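Bench notebook, August 10, 2025
Teardown cell - finger comparison, and the wrist camera again

Back on the desktop tower. Viola Rizzi wanted the Nondik fingers compared with the Smadi ones on something less polite than foam cubes, and an old Dell with the side off is about as impolite as a bench object gets. Everything inside it is either shiny, floppy, or a cable lying across the thing you came for.

Ground rules, written down so I can't shift them later. Same arm, same approach speed, same starting pose over the case. Target order: memory latches, drive latch, SATA cables, and then the processor if anyone is still speaking to anyone. The socket bracket gets opened by hand. We are comparing grippers and I don't want a week of lever arm philosophy, which is how October went.

Nondik first. Long, narrow tips, and a lot of flex once they're loaded sideways. They fit between the memory latches and the cable bundle with room to spare, and then they bend when asked to do anything there. I had the Orkska controller set to 8 newtons and the left tip was already bowing. Turned it down and it stopped bowing and also stopped gripping.

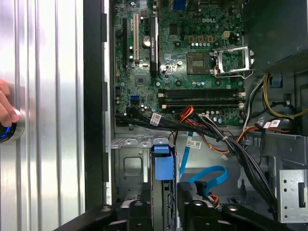

The other complaint is the depth from the wrist camera. Bare sheet metal gives me holes in the cloud, and the holes wander when the wrist rolls. Whoever decided that the inside of a PC should be a hall of mirrors did not have us in mind. I've dropped the exposure and it helps on the drive cage and does nothing for the ribbed side panel, so I've masked the panel out completely. It's scenery as far as the planner is concerned.

Color is a happier story. The blue plastic is a gift: the drive latch segments cleanly from every pose I tried. The black memory slots are found mostly by their pale latches, and if a cable wanders over one of those the detector starts offering me expansion slots instead. It offered me the Quadro once, with great confidence. Confidence has never been its weak point.

Logged 164 attempts with the Nondik set before lunch. I'm not putting the success rate here until Viola has checked how I scored "touched it and it moved a bit." She scores that as a miss. I have a more generous nature, especially when it's my mounting plate.

Smadi fingers on at 1214. Shorter, stiffer, chunkier. Changeover went fine except for the one screw that lives behind the cable guide, which went where that screw always goes. Shirley Clegg found it with a magnet and a facial expression.

Stiffness first impressions: very good. Squeeze the drive latch and it stays squeezed. Access first impressions: like threading a needle with a fridge. The tips are too wide to get between neighboring cables without taking a passenger, and the planner's clearance model still thinks we have the Nondik geometry on. My fault, I swapped the hardware and forgot the file. Fixed, and the collision stops became a lot less mysterious.
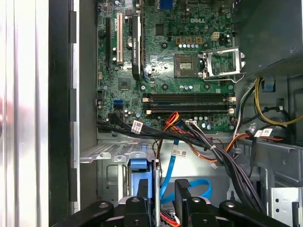 Wrist view over the open tower, gripper along the bottom edge, memory slots empty.

Had a disagreement with Shirley about mounting height. She wants the camera further back so the fingers take up less of the view. I want it where it is, because moving it means redoing hand-eye calibration and I did that on Friday and was not nice to be near. We settled on trying her way next, with her doing the calibration. I think I won that one but she seemed pleased too, so I'm suspicious.

Vorkel arrived in my inbox with an offer of a two-stage finger, thin tip on a stiff base, which is exactly what both of us drew on the whiteboard in the spring and then erased to make room for the parking rota. I've asked for a loan pair. If they quote a lead time in quarters again I'll print something and regret it.

Cable hang is still a problem on the drive cage side. The thick one comes down in a long loop and I don't trust it when the wrist rolls toward the cage. Needs a proper overhead support. Until then, limit joint six and move slowly.

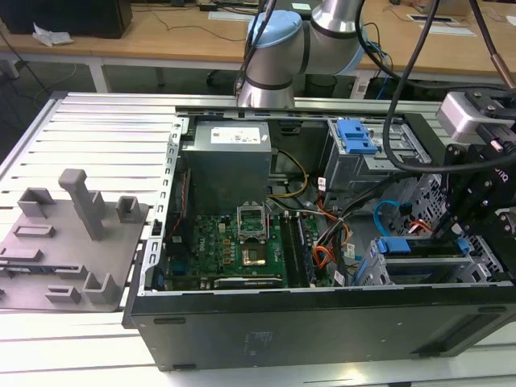

Bench camera: gripper down in the drive area, fixture plate at left, socket bracket open.

Stopped at 1445 with the Smadi run unfinished. To do:

- finish the Smadi set, same target order
- finger geometry file goes on the changeover checklist, in capitals
- overhead cable support
- agree on what a miss is, in writing

Comments (3)

Viola: A miss is a miss. Happy to put that in writing.

Shirley: The magnet is mine and I'd like it back on my bench. Also, can you export the exposure settings before I start moving the camera? Last time I had to guess.

Viola: Please keep the Nondik tips after the swap, I want to measure whether the left one came back straight.

Contact the teardown cell | © 2025 Bench Notes | Back to top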